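Re-zeroing the pusher rod after a swap – Mikard bench cell

Quick notes, mostly for whoever gets the cell after me. Do this any time the rod comes out of the collar, or if the arm got bumped. Takes maybe a coffee's worth of time if nothing's stuck.

You need: hex keys, the feeler gauge, a rag, the board, the box of plastic shapes. Pendant charged.

1. Drop speed to the slow setting. Not "slow-ish". Slow.

2. Jog up and clear of the board. Old rod out – loosen the collar, hold the rod with your other hand or it falls and dings the board. Wipe the inside of the collar. There's always grit.

3. New rod in, push until it bottoms, then snug the collar. Don't crank it. Thorlacius sent us two collars last October and one is already cracked from cranking.

4. Check the board bolts. Board has to sit dead flat on the blue table. If it rocks, take it off and look underneath, usually a crumb of plastic.

5. Load the tool file. Rod length goes in the Z field. The Clerkeck rods are 288 mm, the older Dullton ones are NOT, so measure. Wrong number here and the rod goes into the wood.

6. Jog down by hand, feeler gauge under the tip. When it just drags, stop, pull the gauge, step down the last bit. Save as Z touch. Readout should be some 687 give or take a hair. Way off means step 5 again.

7. Back up a little and run the four corners. Same gap at each. If one corner is tight the rod isn't square in teh collar, go back to 3.

8. Push test. Shapes in a bunch on one side, pick one and put it out on its own with plenty of room. Bring the rod down next to it, then a short push at slow speed. Piece should slide, not climb or tip. Stars are the fussy ones, they spin if you hit a point off center. Try a cylinder after, its easier.

9. Good? Save the file, write the Z value in the log with your initials. Cycle counter back to zero. Re-check at 400 cycles.

If the rod squeals on the board it's too low. Raise a hair, redo 6.

Stuck on the tool file – ask Vilhjálmur Ásgeirsdóttir, mornings are best. 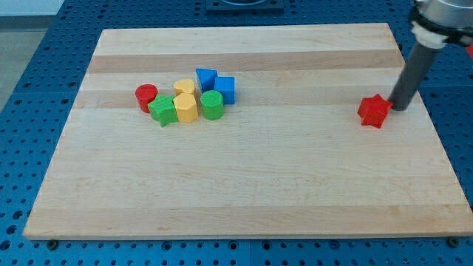
Step 8, rod down by the red star.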